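The kettle had only just boiled when she started apologising for the cables. There were a fair few of them, to be fair, but I had come to talk about cables, so it seemed a very good start.

She has run Bosstead, her small home-sorting business, for long enough that half the town seems to have had her in to look at a cupboard. These days most of her calls are from people who work at home and have run out of patience with their own floor (I am one of them, and I took notes for myself as well as for you!).

"People ring me and say it's the desk," she told me, pushing the biscuits across. "They say they need a bigger desk. And I go round and the desk is fine, it's what's going on underneath it. You've got the lamp, the charger, the other charger, something that came with a printer they gave away years ago, and it's all just lying there like spaghetti."

Her first rule is to leave the bins and boxes in the car. She likes to sit on the carpet with a mug of tea and follow each lead from one end to the other, and she makes the client sit down there with her. "It's quite companionable," she said. "You do learn a lot about a person from what they've kept plugged in."

After that come the labels. She used to buy a fancy sort from a firm called Fanora, 128 to a pack, but the glue went brown and she has gone back to whatever is in the stationery drawer. Name stickers left over from a party do very well, she says, and she is fond of them because people can't help writing something cheerful.

I asked about cloth, as I had heard she was fierce about it, and she laughed and put her cup down.

"Oh, I am! Anything made of fabric that ends up on a work table, I want it flat and I want it folded before anybody goes home. A black T-shirt, a duster, whatever you like. If it's left in a heap it turns into a place to put things, and by September you've got a mountain."

Folding, in her view, is best done on a plain pale table with nothing else on it but the piece you're folding, though she admits she has never once managed that in her own house. She smooths from the middle outwards, turns the printed side in, and doesn't fuss over small wrinkles. Two folds for a duster, two for a tea towel, and then on to the next.

Cables on the carpet, cloth on the table
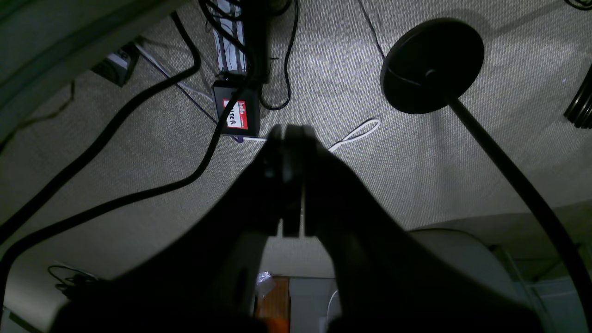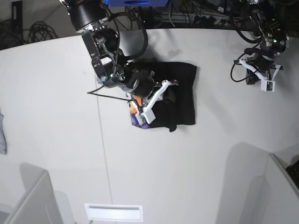
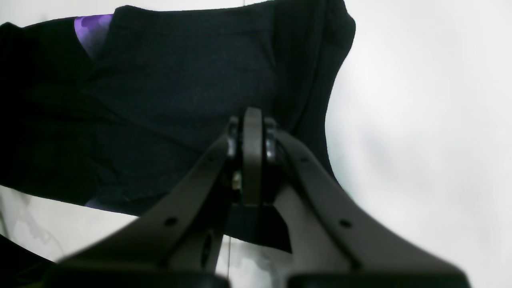

She is less strict about lamps than I expected. A standing lamp can go wherever the light is wanted, she says, as long as you can pull the chair back without rolling over the flex, and she would far sooner see it plugged in close by than trailing across the room to some tidier corner. Her own came from Zilberg, back when they still had the shop by the station, and it has been moved so often that the carpet has given up keeping a mark.

And does she ever give up on a room? She thought about that for a good while, and topped up my tea while she was thinking.

"I had one in Lodhi Terrace where I counted 100 leads and then stopped counting," she said. "Lovely man, couldn't part with any of them. So we rolled them all up and put them in a drawer, and he was delighted, and I thought, well, that'll do. It's his house."

I went home and got down on my own carpet that same evening, and I'm pleased to report that I have found the charger for my old camera. I still don't know where the camera is.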